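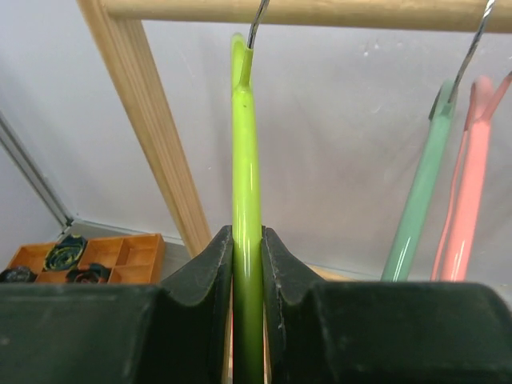
Closet rod sag, part two

Last April I measured the rod in the hall closet at mid-span and wrote the number on the wall in pencil. The load then was mostly winter coats, 30 pounds by the bathroom scale. I checked again this week with the same steel rule. The sag has grown by a sixteenth of an inch, and it stays when the coats come off, so I am calling it creep.

Zineb Ait Brahim wrote in to ask about a center bracket. It would cut the sag to almost nothing, but there is no stud at mid-span and I don't trust drywall anchors for a load that gets yanked sideways every morning.

The plan for now is to rotate the rod half a turn in its sockets and let it creep back the other way. I'll log the readings in Plotora and post the plot when there are enough points to fit a line.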